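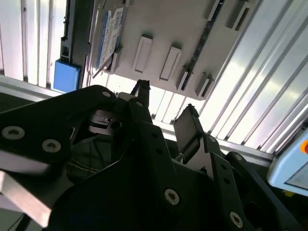 Carbone two-finger gripper at the slotted board panel, view from the wrist camera.

Carbone teaching gripper for Skelten arms

The Carbone is a two-finger gripper for people who want to show a task to the robot and do not want to write it line by line. You can guide the arm by hand, or you can drive it from another place with the Lultley remote handle. Both ways save the same kind of recording, so you may mix them in one task.

It was designed for small and flat parts: circuit board strips, cards, slot holders. The body is made of thick black plates, fixed with hex-socket screws which you can reach with a normal key. One finger is narrow, for going between parts. The other one has a flat rectangular pad.

Teaching by hand
Press and hold the enable button, move the arm to the part, close the fingers. The recording begins with the first movement. For inserting into a slot we recommend 5 demonstrations, each from a slightly different start position.

Teaching by remote
The Lultley handle gives the opening of the fingers and the position of the wrist. The picture of the wrist camera is shown to the operator during all the time. Please go slowly near the panel, the handle is quite sensitive in the last centimeter.

Details
Item number: Clivden 172
Recording memory: 176 demonstrations
Supplied fingers: 4 (two pairs)
Wrist camera: included
Remote handle: ordered separately

Orders received before Sun 11 December are sent with the older cable. The new cable fits too and can be asked for by e-mail, without extra cost.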